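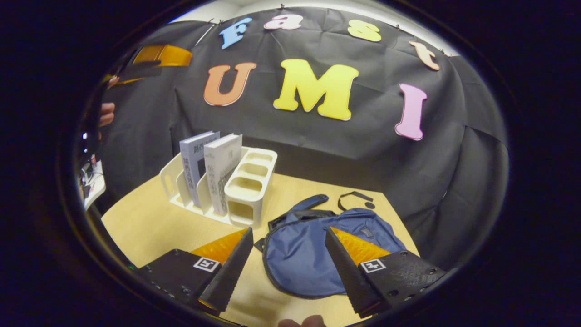
Bühnenmolton Pirko B1, schwarz, Meterware und konfektioniert

Artikelgruppe: Dekorations- und Abhängestoffe
Material: 100 % Baumwolle, beidseitig aufgeraut
Brandverhalten: schwer entflammbar, B1 nach DIN 4102-1
Farbe: Schwarz, matt
Lieferform: Rolle oder Zuschnitt, auf Wunsch gesäumt und geöst

Einsatzbereich
Rückwände, Seitenabhängungen und Tischverkleidungen in Innenräumen, etwa bei Messen, Schulaufführungen oder Vorträgen. Für den Außenbereich ist der Stoff nicht zugelassen. Die Imprägnierung ist wasserlöslich und geht bei Nässe verloren.

Verarbeitung
Für glatten Fall wird der Stoff ohne Zugabe gespannt, für Faltenwurf ist die doppelte Breite einzuplanen. Die Oberkante kann geklammert, genadelt oder mit Ösen am Rohr befestigt werden. Leichte Schaumstoffteile lassen sich mit Stecknadeln oder Hakenband anbringen. Klebeband hinterlässt Rückstände auf dem Flor. Transportfalten hängen sich in der Regel über Nacht aus. Bügeln nur von der Rückseite, ohne Dampf.

Konfektion
Saum umlaufend, doppelt umgeschlagen. Ösen aus vernickeltem Messing. Bleiband in der Unterkante gegen Aufpreis. Zuschnitte sind vom Umtausch ausgeschlossen. Maßtoleranz bei Zuschnitten 2 %.

Pflege
Absaugen oder trocken ausbürsten. Nicht waschen. Nach einer chemischen Reinigung ist die Schwerentflammbarkeit neu nachzuweisen.

Lieferung
Rollenware ab Lager Temville innerhalb von 7 Werktagen, konfektionierte Ware nach Absprache. Das Prüfzeugnis liegt jeder Sendung in Kopie bei. Bestellungen für den Mai bitte frühzeitig aufgeben.

Technische Rückfragen und Stoffmuster: Priya Tran, Seltthorpe Bühnenbedarf
Bestellnummer: 2085-SW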